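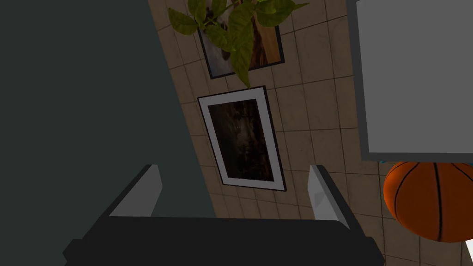
Against the January reset

January 14, 2022

My brother-in-law is on day eight of Paleo and would like everyone to know. He brought his own lunch to my mother's birthday. He read the back of the mustard out loud. When my aunt asked whether he could have a little of the potato salad he explained to her, a woman who has been making potato salad since before he could walk, that potatoes are a gray area.

I like him. I want that on record, because he reads this. But I have now lived through enough Januaries to be suspicious of any plan for better health that starts on the same morning as everybody else's and comes with a shopping list.

What set me off this week was a conversation with Hnat Kobzar, who I used to work with and who has lost a good deal of weight. He looks great. He credits the Stasiv plan, which for those of you lucky enough not to have heard of it is a booklet, a set of meal cards and a monthly call with a coach. The idea is that you eat inside a window of eight hours and inside that window you eat the things on the cards. Hnat says it works because of the window. The booklet says something about letting the gut rest.

So I asked him what he used to eat outside the window. Ice cream, mostly. Chips. Beer while watching the game, then more chips. And does he still drink the beer? No, because the game is on at night and the window closes at six.

Well, there you go. I'm no doctor, but I don't think I need the gut to rest in order to explain Hnat. He stopped having a second dinner. If the booklet had told him he couldn't eat while wearing shoes with laces he might have gotten a similar result, provided he kept his shoes on.

He didn't love hearing that, and I understand why. He did the hard part. But he's paying Stasiv every month for it and giving them the credit too, and I think one or the other would be plenty.

The caveman business

Back to Paleo for a minute. The pitch, as I understand it, is that our bodies were shaped by a very long stretch of hunting and gathering and that farming is recent, so we should eat like people did before farming. I have read two books on this at my brother-in-law's request, and I finished one of them.

My trouble is that the diet always seems to land on things that are easy to get at a decent supermarket. Chicken breast. Almond flour pancakes. Bacon, for some reason. I would like to meet the ancestor who had bacon. The animals have changed, the vegetables have changed, and from what I can gather people back then ate whatever the place they lived in had to offer, which would have been fish in one spot and roots in another and I assume a lot of bugs. There wasn't one menu. Somebody picked one.

None of this means it's a bad way to eat. Cut out soda and donuts and eat more vegetables and you'll probably feel better, and I would bet on that with my own money. But that advice fits on an index card and you can't charge for it, so it has to come with a story about the Stone Age.

I tried one myself

In the interest of fairness I should admit to the Jesano year. Some of you will remember. Jesano was a green powder that came in a tub with a wooden scoop, and you stirred it into water in the morning and it tasted like a lawn. I took it for most of a winter. I told people I had more energy.

Did I? I went back to my notebook from that time to see, because I used to write down how I slept. The nights look the same before, during and after. What I did have was a little ceremony in the morning and a tub that cost too much to admit was doing nothing. I also walked to the store to buy it, since they only carried it at the place across town, and if anything helped it was likely the walk.

I stopped when I ran out and the store was closed for a holiday. Nothing happened. I waited for something to happen and nothing did.

Zakhar Chornovol left a comment on an older post here saying I'm too hard on this stuff and that if a powder gets someone to pay attention to their health, where's the harm. It's a fair point and I've chewed on it. I think the harm is in February. The powder runs out, or the window gets broken at a wedding, and because the person believed it was the powder or the window, they figure the whole thing is over. They don't keep the walk. They go back to chips at ten at night and wait for next January, when there'll be a new booklet.

That, and the money. I looked up what the full Savorov cleanse costs now and it is almost 400 dollars, before shipping. For juice! My neighbor did it last year and spent the third day lying on her couch. She said she could feel the toxins leaving. I asked which ones and she said to look at the website. I did look, and it doesn't name any. It does have a lot of photos of people laughing at cucumbers.

What I'm doing instead, since two of you asked: not much. I eat breakfast. I quit buying the crackers I can't stop eating — the ones with the rosemary, you know who you are. I walk after dinner if it isn't icy, and lately it has been icy, so I haven't. I have no before picture and don't expect to have an after one.

My mother's birthday cake was walnut, by the way. My brother-in-law had a small piece. He says walnuts are fine and he ate around the rest, but I was sitting across from him and I saw the plate.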